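Four Hundred Ways to Move a Bear

Before anybody at the Norell building has finished a first coffee, Tsegereda Beyene has moved the same stuffed bear eleven inches to the left, turned it a quarter of the way around, and written a line in a notebook. Then she steps back, says "go," and the arms start up.

She will do this all morning. She did it all of yesterday morning, too, and when I ask whether it gets old she looks at me as if I had asked a birdwatcher whether birds get old.

The project is called Zinar, and what it makes is examples. An example, in this room, is one complete try at a small job: reach for the container, close on the lid, lift, set it down. Or: find the bear, get hold of it, put it in another square. A person guides the arms through the motion, the joint positions and the camera views are saved together, and the whole thing goes into a pile. The pile is what the learning system studies. Nobody writes a rule that says how to pick up a bear. The system gets shown, over and over, with the bear somewhere new each time, until (everyone hopes) it can handle a spot it has never been shown.

I had expected the exciting part to be the robots. They are exciting! I could watch a two-armed machine think about plush for hours. But what really got me was the paper and tape. The work surface is ruled off in blue tape, square by square, and each square has a name in Tsegereda's notebook. Without the grid, she told me, people put things where people like to put things, close to the middle and facing themselves. Early on the team had 400 examples in hand before somebody plotted where the objects had started, and the plot looked like a dartboard after a very good night. Lovely aim, terrible coverage. They threw out most of it, bought tape, and began again.

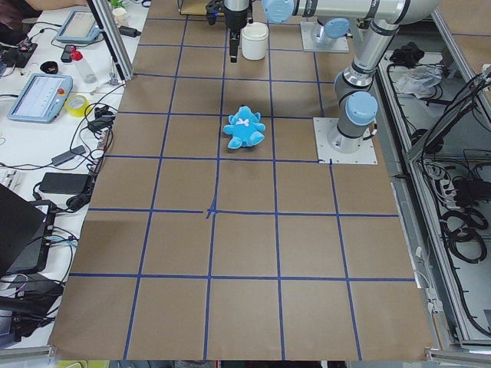
Getachew Nigatu thinks the grid helps and also makes people lazy. A square is a big place, he told me over lunch, and a bear can sit in it fifty different ways, with an arm folded under or its face to the floor, so if the notebook only says which square, half the story is missing. He wants the poses written down as well. He has wanted this since September.

He's winning, slowly. The notebook now has a second column, with a shorthand that took me a while to learn: U for face up, D for face down, and a little clock number for where the head points. "U9" is a bear on its back with its head at nine o'clock. By my second day I was calling them out under my breath.

The choice of objects is smarter than it looks. A container with straight sides and a lid is an honest thing to grab. It keeps its shape, and a good grip on it today is a good grip on it tomorrow. A plush toy squashes and flops, and the arm you thought you were holding turns out to be mostly fluff. Put the two on the same surface and the system has to sort out which kind of touch goes with which. Shewit Wolde, who wrote most of the software that stores the examples, calls it "the handshake problem," and she will happily draw it for you on anything flat.

By the time I visited, the pile stood at 1644 examples that had passed review. Review is its own craft. Mihret Asfaw watches every recording at double speed with a hand on the space bar, and she keeps more of the clumsy ones than I would have guessed. A try where the fingers miss, back off and come in again is worth having, she says, as long as it ends well. If all the system ever sees is perfect reaches, it has no idea what to do after a bad one. What she cuts is hesitation, where the person guiding the arms stops to think and the arms hang there. Copy enough of that and you get a robot that hangs there too.

The two-handed examples are the newest, and there are 584 of them so far. They're hard! Whoever is guiding has to keep track of both grippers at once, and beginners tend to freeze one while they fuss with the other. Tsegereda taught piano for a while and swears it's the same trouble her students had with the left hand. 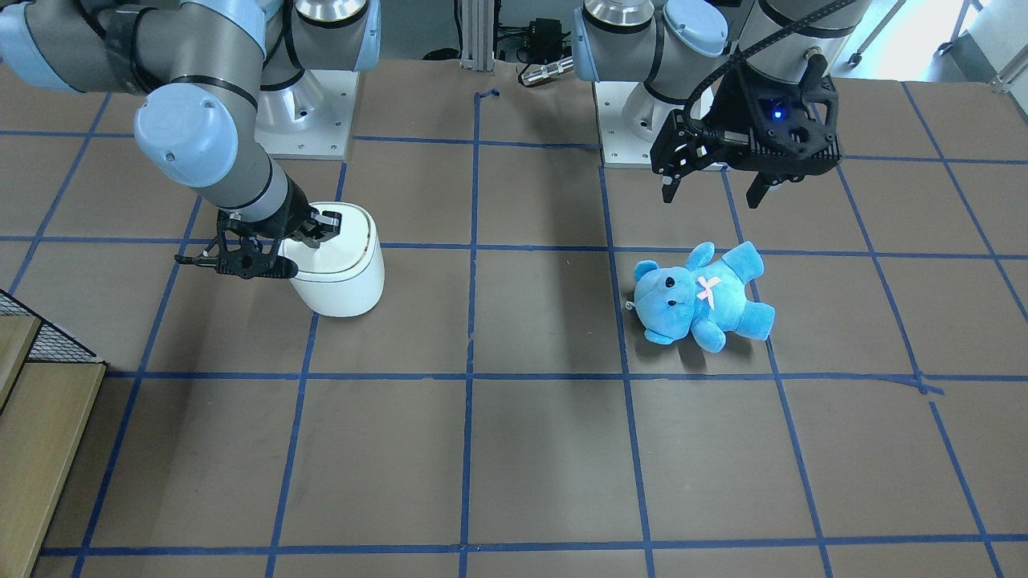

Abenezer Belay would like everyone to slow down before adding more two-handed work. Every new kind of task eats into the practice on the old ones, he argued when I brought it up, and he would rather see 100 fresh examples of plain single-arm lifting, by someone who has never guided the arms before, than another long run from the same two experts. New hands bring new habits, and the pile needs those.

So they let me try. I got ten minutes of coaching and then a container, one square, one arm. My first reach stopped well short. My second came in crooked and bumped the lid. On the third the fingers closed, the thing went up, and I made a noise I'm told is audible on the recording.

Mihret kept the third one. She kept the second, too, because I'd bumped, backed off and recovered. The first was cut for hesitation. Tsegereda wrote down my initials and the square, then reached over for the bear and turned it to U4.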